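Collecting two-arm garment demos, quick version

Notes from the Arnstead setup. Our set is 2285 episodes, policy trained on the Chuang split. Do it in this order.

1. Home both arms. Check head view before you log anything.
2. Start with hanger episodes. Dark clothes are hardest for the depth model, so get plenty.
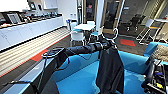 Hanger episode, black garment, head view.

3. Tag every episode at the end, not later. You will forget.
4. Move on to narrow-gap reaches. Slow down here, wrist limits bite. 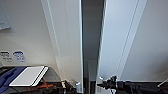 5. Drop anything with a stall over 2 seconds. We lost 23 that way, fine.
6. Export, then run the Flirport checker. If it complains about timestamps re-sync and run it agian.

Updated 2 June 2025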